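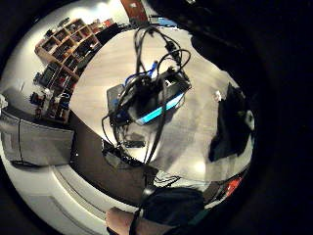

Home | Shop | Tea Towels | Delivery | Contact

I've sold the Dunleavy linen tea towel for 3 years now and I still reach for mine every night (yes, even the one with the beetroot stain!). It's thick, it dries a wine glass without leaving fluff, and it gets softer with every wash.
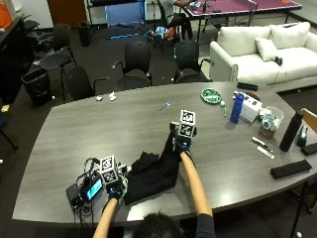

Wash at 40, skip the softener, and iron it only if you're feeling keen. They come in packs of 2, in oat or navy. The stripy ones are back in May – Lorna Menzies has first dibs, sorry!

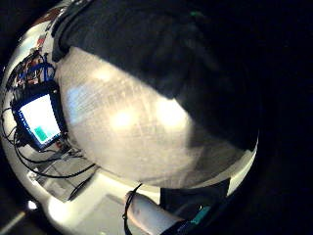
Postage is free within Trovside.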